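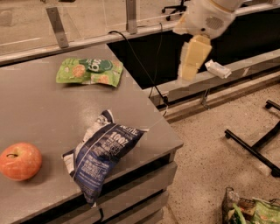 About Stultgate

Stultgate develops handling systems for grocery stores and small warehouses. The company was founded in Trasside and employs 47 people in engineering, testing and customer support. Our work centers on everyday goods: fruit, snack bags, cartons and other items that differ in shape, weight and packaging.

Visits and Open Days

Each August the company opens its test area to the public. Last year we received 1,569 visitors, compared with 1,368 the year before. Guests included store managers, students and residents of the Trasside area.

Demonstrations are led by Ju-won Seok, Head of Applications, and last 40 minutes. They are given at a counter stocked with ordinary groceries. 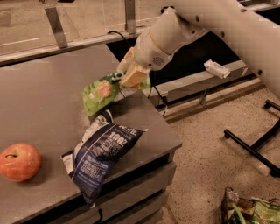
Soft packaging receives particular attention in the program. A bag of chips changes shape when it is gripped, and its contents are easily crushed. Visitors may put questions to the engineers at any point during the session.

School groups are received by prior arrangement, with 3 sessions offered each morning during the open period. Teachers may request the Grodico workbook, prepared with our training partner Chae, when making a reservation. Requests should be sent to the visitor office in Trasside.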